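阅读时间:12 分钟

4 外来资金的识别与登记

本节说明竞选资金申报材料的来源、整理办法和判定标准。研究对象是 Duludlow 与 Dretar 两地的地方选举,选举周期相同,申报制度出自同一部选举经费法,执行机关各自独立。两地候选人都须在投票日之后提交收支申报表,表中列出捐款人名称、金额、入账日期和付款方式。法律禁止候选人接受境外政府及其控制的实体提供的资金,对经由本地企业转付的款项没有单独规定。

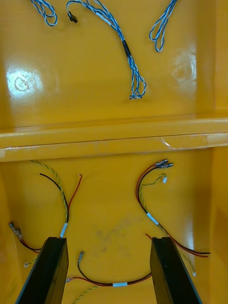
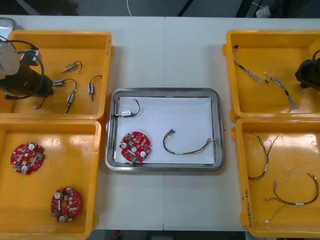
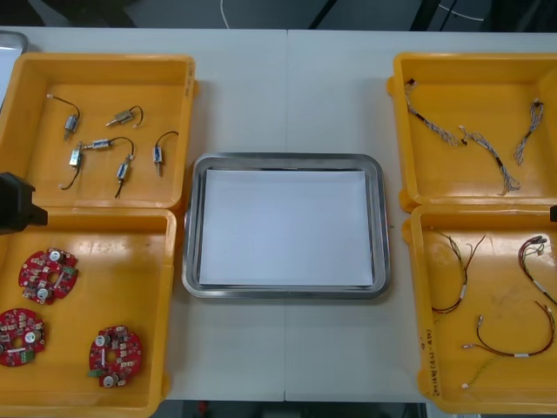

图3 黄色塑料容器,内有带导线的零件

一位审稿人在初审意见中提出,单凭申报表无法证明一笔钱来自境外,本节若以“外来资金”为题,就应当先说清楚证据能够支持到哪一步。我们接受这一意见。下文所称“外来资金”分为两级:一级是付款主体本身在境外注册,二级是付款主体在本地注册,而其控股方或主要债权人在境外。两级之外的情况,例如候选人口头承认而账目中没有记录的款项,只在 4.4 节讨论,不进入统计。

4.1 材料来源

申报表取自两地选举登记处的公开档案。Duludlow 的档案以扫描件形式在网上公布,Dretar 的档案须到登记处阅览室抄录,阅览室星期四下午不开放,复印按页收费。两地表格的栏目基本一致,差别在于 Dretar 要求填写捐款人的注册地址,Duludlow 只要求填写通信地址。这一差别对后面的判定影响很大:通信地址常常是律师事务所或会计代理的地址,从中看不出企业设在哪里。

我们共录得 805 条收款记录。其中有一部分是同一笔款项的重复登记,多数出现在候选人先以个人名义申报、后由竞选委员会再次申报的情形。合并的规则是:金额、入账日期和付款人三项完全相同,且收款人属于同一竞选委员会,即视为一笔。仅有两项相同的记录一律保留。合并之后剩余 770 条,后文的分析以此为准。

除申报表外,还使用了三类辅助材料。第一类是企业登记信息,用来查付款企业的股东和董事。第二类是竞选服务合同,主要是印刷、场地和网络广告合同,按规定附在申报表后面,实际附上的不多。第三类是本地报纸的报道,只用作线索,凡报道提及而申报材料中找不到对应记录的款项,不计入任何一级。

4.2 判定步骤

判定由两名编码员分别进行,彼此不看对方的结果。编码员先确定付款主体的类型(个人、企业、社团或不明),再查主体的注册地,然后向上追一层股权。股权只追一层,这是出于工作量的考虑,也因为第二层以上的登记信息在两地都不完整。若某一企业的股东仍是企业,且该股东注册于境外,则记为二级;若该股东注册于本地,则到此为止,记为“未发现”。

“未发现”不等于“没有”。这一点在阅读后面的表格时需要记住。一家企业完全可能经过两层以上的本地公司由境外方控制,按我们的规则,它会落入“未发现”一栏。所以二级的数量是一个偏低的估计,偏低多少,现有材料回答不了。

两名编码员意见不一致的记录,由两人共同复核原件后重新判定。分歧主要来自三种情形。一是企业名称在申报表中写法不统一,缩写、旧名和译名混用。二是企业在申报之后变更过股东,登记信息只显示变更后的状态,而变更日期又缺失。三是个人捐款人同时担任某家境外企业的代理人。第三种情形我们最后一律按个人处理,理由是法律条文约束的是资金来源,代理关系本身不构成来源。这样处理会漏掉一些实际上代人出资的案例,但如果把代理人都算进去,标准就会依赖编码员对个人关系的判断,复核时很难重现。

4.3 转付企业:以 Hapeta 为例

Hapeta 是在 Dretar 注册的一家咨询公司,登记的经营范围是市场调查和活动策划。它在两地的申报表中都出现过,付款对象既有在任者的竞选委员会,也有挑战者的竞选委员会。付款摘要多写“调查服务退款”或“活动结余”,没有写成捐款。按照经费法,退款不属于捐款,不受来源限制,只需列入“其他收入”。

问题在于,退款必须对应一笔先前的支出。我们在相应委员会的支出栏中查找向 Hapeta 支付的服务费,有的能够找到,金额与退款相近;有的找不到任何先前支出。后一种情况下,所谓退款在账面上就是一笔单向流入的资金。登记处没有就此发出过询问函,至少公开档案中没有保存这样的函件。

Hapeta 的登记股东是另一家企业,注册地在境外。依 4.2 节的规则,凡由 Hapeta 支付且找不到对应支出的款项,记为二级。能够找到对应支出的,仍按退款处理,不计入。我们注意到,有的退款金额与原支出完全相同,且入账时间就在投票日前后,看上去更像是把服务费原样退回。合同附件没有说明服务为何取消,因此这里只记录这一现象,不作进一步推断。

把这类企业单独列出来,是因为它们改变了两地比较的结果。若只看一级,Duludlow 与 Dretar 差别很小,两地都极少有境外主体直接付款的记录。加入二级之后,Dretar 明显较高。这里至少有两种解释。一种是 Dretar 的候选人更多地接受了转付资金。另一种是 Dretar 的表格要求填写注册地址,使得转付企业更容易被查到。我们倾向于认为两种因素都在起作用,但材料不足以把它们分开。若 Duludlow 日后在表格中增加注册地址一栏,下一周期的数据或可提供检验。

4.4 账目之外的提议

境外方面向候选人提出资助、候选人没有接受或声称没有接受的情形,申报表中不会留下记录。对这部分情况,我们依靠 Restulach 保存的访谈记录。Restulach 是一个选举观察项目,访谈对象包括候选人、竞选经理和地方党部的工作人员,记录已隐去姓名。项目方允许我们阅读全文,引用时只能转述。

从访谈来看,提议很少以现金的形式直接提出。较常见的是代付网络广告费,或者派人协助撰写讲稿、设计传单,费用由对方承担。受访者对这类帮助的看法差别很大。有竞选经理认为,只要款项没有进入委员会账户,就不需要申报;也有人认为代付等同于捐款,并说自己因此拒绝过。法律条文用的是“财产或可折算为金钱的利益”,按字面理解,代付广告费应当包括在内。两地登记处的申报指南都没有举这方面的例子。

提议的时间多集中在候选人登记截止之后、竞选活动正式开始之前。这段时间委员会的账户往往刚刚开立,收入少,而印刷和场地都需要预付。几位受访者提到,对方似乎清楚他们当时缺钱。访谈中还提到,同一方面会同时接触立场相反的候选人,对胜负似乎不太在意,更关心的是候选人在某些公开场合的表态。由于每份访谈只反映一方的说法,又无法与付款记录对照,我们不据此估计提议的总量,也不把它们与 4.3 节的转付款项联系起来。

需要说明的是,访谈对象不是随机抽取的。落选者接受访谈的意愿高于当选者,而落选者可能更愿意谈论对手得到的帮助。凡是受访者讲述他人收受提议的内容,我们都没有采用,只采用讲述自身经历的部分。经过这样的取舍,剩下的材料在数量上少了很多,细节倒是比较一致。

4.5 局限

第一,申报表由候选人自行填写,登记处只作形式审查,漏报的记录无从得知。第二,股权只追一层,前面已经说过。第三,Duludlow 的扫描件中有少量页面字迹模糊,金额一栏无法辨认的记录保留在总数内,但不参与金额比较。第四,两地执行机关对“竞选委员会”的认定略有出入:Dretar 把候选人后援会视为委员会的一部分,Duludlow 则视为独立社团。为了使口径一致,我们采用 Dretar 的做法,把 Duludlow 的后援会并入相应委员会。这会使 Duludlow 个别候选人的收入高于官方公布的数额,读者若与官方年报对照,应当留意这一点。

币种换算按入账当月的平均汇率进行。分期支付的款项按每期入账日期分别登记,不合并为一笔。实物捐赠按候选人自报的价值计入,没有重新估价。

编码手册和去重后的记录清单可向作者索取。访谈记录因保密协议不能提供。

读者评论

匿名读者:4.2 节把代理人都按个人处理,我觉得偏宽了。能不能另外给一个把代理人算进去的结果,放在附录里就行,让读者自己比较。

路过:在 Dretar 登记处抄过档案的人补充一句,十二月换过一次表格,旧表没有注册地址那一栏。请作者核对一下你们用的是哪个版本,这对两地比较有影响。

匿名读者:退款那一段写得清楚。想问“其他收入”一栏有没有金额下限,低于下限的是不是根本不用报?

联系编辑部 | 版权所有,转载须经许可 | 返回顶部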